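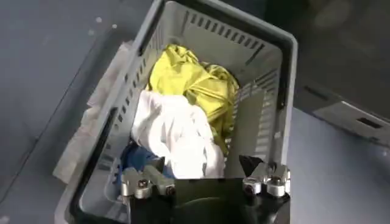

Neema Lukumay
Chroniqueuse, vie quotidienne

17 février 2021

Mon immeuble a perdu sa buanderie en juillet. Elle occupait deux pièces au sous-sol, avec trois machines et un étendoir qui traversait tout le couloir. Le gestionnaire, Landico, a envoyé une lettre de quatorze lignes pour annoncer que les locaux seraient transformés en caves individuelles, proposées à la location. Les locataires étaient invités à s'équiper chez eux.

Je pense que c'est une erreur, et je ne parle pas seulement de mon immeuble. La buanderie commune disparaît des constructions neuves et on la retire des anciennes dès qu'un propriétaire y voit des mètres carrés à louer. On nous présente cela comme un progrès. Chacun aura sa machine, chacun lavera quand il veut.

Encore faut-il avoir la place. Dans mon appartement, la machine ne tient que dans la salle de bains, à condition d'enlever le meuble sous le lavabo. Chez ma voisine du dessus, Faith Mwakalinga, elle ne tient nulle part. Faith porte donc son linge à la laverie de la rue Fleury, avec un enfant qui marche et un autre qui ne marche pas encore. Elle y passe une bonne partie de sa matinée de repos.

Il y a aussi l'argent. L'appareil que j'ai fini par acheter m'a coûté 675 euros, livraison comprise. J'ai pu payer. D'autres ont pris un crédit pour un bien dont ils se servent deux fois par semaine et qui reste éteint le reste du temps. Si tout l'escalier fait pareil, on aura rempli un immeuble de moteurs, de tambours et de tuyaux pour faire le travail que trois machines faisaient très bien en bas.

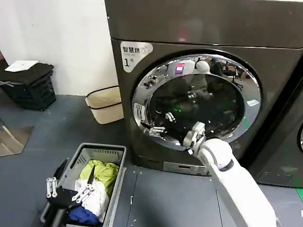
Les défenseurs de l'équipement individuel répondent que les buanderies communes marchaient mal. C'est parfois vrai. Chez nous, le tableau des réservations a provoqué des brouilles qui durent encore, et le filtre n'était jamais nettoyé par la personne qui venait de s'en servir. Mais une cage d'escalier sale, on la fait nettoyer, on ne la supprime pas. Je ne vois pas pourquoi la buanderie serait traitée autrement.

On oublie aussi le séchage. Du linge étendu dans une chambre mal aérée, tout l'hiver, finit par marquer les murs. Le même gestionnaire qui ferme le local nous rappelle ensuite par affichette qu'il faut ouvrir les fenêtres et surveiller les traces d'humidité. Les états des lieux de sortie en tiendront compte, au détriment du locataire évidemment.

Je ne demande pas qu'on interdise à qui que ce soit d'avoir sa machine. Je demande que la suppression d'un service compris dans les charges soit soumise à l'accord des habitants et qu'elle entraîne une baisse de ces charges. Pour l'instant, les nôtres n'ont pas bougé. J'ai écrit à Landico à ce sujet et j'attends la réponse.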